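Updated 20 October 2025 for new members of the Ekley robotics club.

# Your first tidy-up run in the simulator

Welcome! By the end of this page you'll have driven a two-armed robot round a house, and I promise you'll want another go straight away. Fergus Matheson wrote the first version, and I've added the bits that tripped me up when I joined in January.

## Load the house

1. Log in to one of the machines by the window and open the Plestanen folder.
2. Start the house with seed 478. Everyone uses the same seed, so we can compare runs afterwards.
3. Pick the head view first. The gripper view is brilliant for close work, but it's very easy to get lost in it!

## Drive it

Go slowly. Set the arm speed to 30 until you've got the feel of the controls, then creep up. For drawers, line the gripper up with the front panel, make contact low down, and back the whole base away in a straight line (pulling with the arm alone makes it twist). For things on the floor, stop short, look where both fingers are, and only then reach.
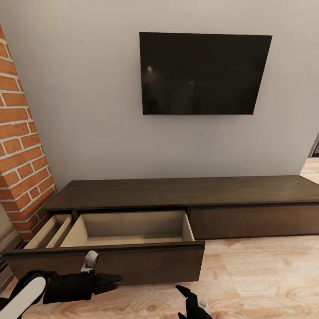
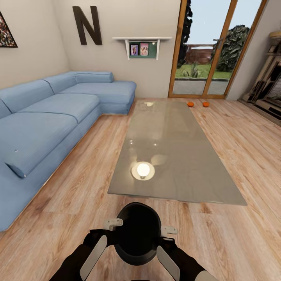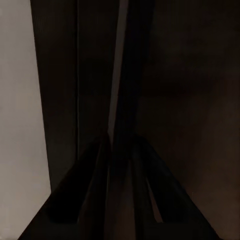

Switch views as often as you like. I use the head view to plan and the gripper view for the last little bit, and Kidus Dinsa does nearly everything from the head view and is still faster than me.

## Save your run

Press stop before you close the window, or the log won't be written. Name the file with your initials and the run number, then copy it to the Flemwood drive. My best one is run 146, if you fancy beating it!

You need 2 clean runs before you move on to the kitchen tasks. If the base gets wedged against furniture, reset and start again. We've all done it, and a reset doesn't count against you.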